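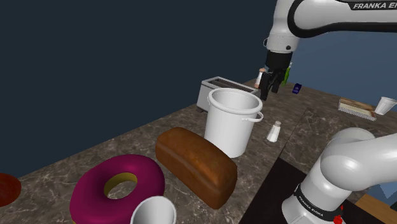
We are moving breakfast prep at the Lunde canteen to an arm cell, starting in May, and I have to rewrite the shift roles. Right now it is modeled in simulation only. The toaster sits behind the bucket in our layout, so I expect someone will still be clearing the counter by hand. What work stays with the morning staff?
Birthe Frandsen

Valter Holmgren
Restocking, cleaning and fault resets - at our site that came to 2 people per shift, same as before. Budget training hours for the resets.

Karim Hattar
Ask the staff first. Ours wanted a pay grade for it.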